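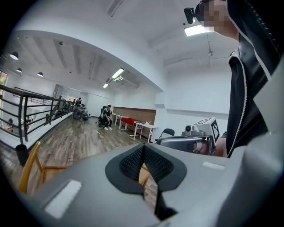
Welura is an inventory of furniture and light fittings in the Trollberg building, together with light readings taken at desk and table height in the same rooms. It was put together so that the people who plan moves and order replacements could work from one list. Most of the entries come from the main hall, a bright open room with white walls and a high ceiling, where black pendant lamps hang below rows of exposed white joists. The lamps are listed one by one in fixtures.csv, and the office chairs, such as the black one with the curved backrest, are in furniture.csv. Ceiling parts like beams and joists are not items and have no rows of their own, but the notes column mentions them where they affect how a lamp can be reached.

Contents

furniture.csv: chairs, desks, tables, shelves, screens and coat stands
fixtures.csv: pendant lamps, wall lamps, strip lights and switches
readings.csv: light readings in lux
rooms.csv: room codes, floor, ceiling type and wall color

The two item files hold 383 rows between them. There are 601 readings. The building is split into 10 rooms for this purpose, and the main hall counts as one room even though it is used as several. Hallways and the stairwell were left out.

Item fields

item_id: a number that is never reused, even after an item leaves the building
room: the code from rooms.csv
type: one word from the list in types.txt
color_main: the color of the largest part
color_legs: chairs and tables only, blank if there are no legs or they match the rest
condition: good, worn, broken
moves: yes if one person can carry or roll it to another room
notes: free text, often blank

color_legs was added after the first pass. Several chairs had the same seat and backrest in a different leg color, and they kept getting mixed up when people carried them between rooms. Yellow means yellow legs, whatever the seat looks like. If you are matching a chair to its row, check the legs first and then the sticker under the seat.

For lamps, color_main is the outside of the shade. The inside is not recorded. Drop length is measured from the ceiling fixing to the bottom rim of the shade, in centimeters. In the main hall a few drops could not be measured from the ladder we had, and those cells say NA. Please do not fill them in from a neighboring lamp — the cords were cut on site and are not all equal.

How the readings were taken

Readings were made over 4 visits in August, always with the blinds up. Each spot was measured once with the lamps off and once with them on, and the lamps column says which. A few spots have only one reading where the switch could not be found or was taped over. The meter was laid flat on the desk or table surface. Where there was no surface, it was held level at desk height on a stand.

Daylight makes a large difference in the main hall. The time column is local time and should be used in any comparison between spots. Values taken at 9:30 in the morning and at 4:00 in the afternoon should not be averaged together. We did this in an early draft of the summary and the result was of no use to anyone.

Sources

Kidatum did the first furniture count and supplied the original item numbers. Ding is the room booking list. Room codes were copied from it without changes, which is why the numbering skips. Condition was judged by eye by whoever was filling in the sheet, so treat the line between good and worn as soft.

Known problems

Chairs move. The room given for a chair is the room it was in when the row was written, and for rolling office chairs this is often out of date by the next morning. Tables and shelves are more reliable.

Two desks joined with a plate were entered as one item in some rooms and as two in others. Search the notes for "joined" to find them.

White walls and off-white walls were both entered as white in rooms.csv. If you need the real paint codes, they are on the cans in the basement store.

The type "stool" was dropped and its rows changed to "chair". Old exports may still contain it.

Updating

Add new items at the bottom with the next free number. When something is thrown out or given away, leave the row in place and put "gone" in the room field. Save as comma-separated text with a period for decimals. Spreadsheet programs like to turn the room codes into dates — set that column to text before you save.

License

Free to use inside and outside the building. Keep this file with the data if you pass it on.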